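Forward cameras for the lane logger: Villo or Kikel?

Forum: Vehicle sensing and control > Cameras

kerbside_ken
I'm building a small logger for a driver assistance project and need to settle on a front camera. It sits behind the windscreen of an ordinary car and feeds a controller that does lane marking and signal detection. No control of the car at all, it just records and labels. I have two cameras on loan, a Villo with a wide lens and a Kikel with a narrower one. The controller is a Dvorak board. Budget is 300 for the camera and mount together.

The Villo covers more of the junction, which I like. The Kikel gives me more pixels on a distant signal. Has anyone run either of them for longer than an afternoon?

tramline
I had the Kikel for most of September. Good on open road. At junctions it was poor for me, because by the time you are at the stop line the near signal is out of view. I went back to a wide lens and accepted softer detail far off.

Verna Wojcik
Depends what you count as far off. We use the Villo on the Zirville project and the lane side is fine. Signals are harder. Can you post a couple of frames? Grey weather if you have any, as sunshine makes every camera look good.

kerbside_ken
Both of these are from the Villo, same outing, no correction applied. 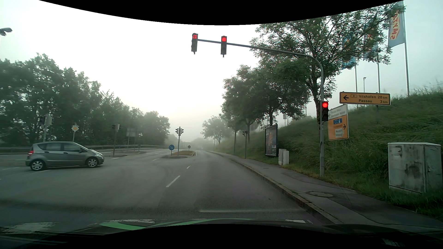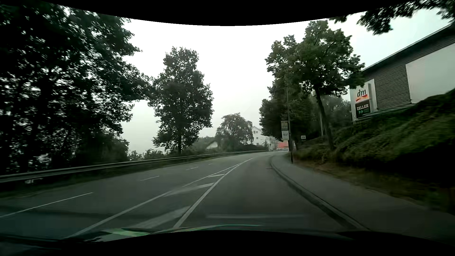 Settings were auto exposure, fixed focus. The board was keeping up at 32 frames a second with both detectors on.

Verna Wojcik
Thanks. Two separate things to look at.

At the junction the three red lights on the mast are easy, arrow included. I'd expect any detector to get those. The signs are more mixed. Vilshofen 20 km and Passau 3 km read cleanly, but the lettering on the angled sign behind the signal is blurred. If you only want signals, don't worry about it. If you want signs too, you will be throwing a lot away.

On the bend, the hatched wedge is a good test. Does your lane code take the right-hand solid line as the lane edge, or does it jump to the left one?

kerbside_ken
It takes the right-hand one most of the time. On the nearest hatch stripe it sometimes wobbles, as that one is faded. I went through 1,047 frames by hand and it jumped in 3 of them.

tramline
That's better than I got. I still think you're giving up too much with the black areas top and bottom. Those are pixels you pay for and can't use.

halfduplex
Disagree with tramline. Mask them once and forget them. The board doesn't have to process what you crop. I'd be more bothered by the green streaks along the bottom. They're in both pictures, and on the second one the streak runs just under the end of a solid line. A line detector will pick that up sooner or later.

tramline
Cropping saves processing, fine, but you don't get the resolution back. A narrower lens puts the whole sensor to work. Look at the two signs on the pole by the pavement in the second picture. Can't read either of them.

halfduplex
He isn't reading the signs, he's finding lanes and signals.

kerbside_ken
Lanes and signals first, signs later if there's room. I've masked the bottom now and re-run the bend section. The wobble on the faded stripe is the same, so the streak wasn't causing it. I'll leave the mask in anyway.

Verna Wojcik
Try locking the exposure before you change lens. With a pale sky like that over dark trees, auto will hunt a bit, and faded paint is the first thing to suffer. On ours we meter from the lower half only. It's under the sensor menu, second page, and you have to restart the Dvorak for it to stick.

kerbside_ken
Didn't know about the restart. I had changed that setting last week and thought it did nothing.

tramline
If you end up keeping the Villo, I'd be interested in the Kikel once you're done. Mine went back to the shop and I want to try it at the rear.

kerbside_ken
It's a loan so I can't sell it, but I'll ask. Going to do the same route with the exposure locked and then once with the Kikel, and I'll put the counts up here.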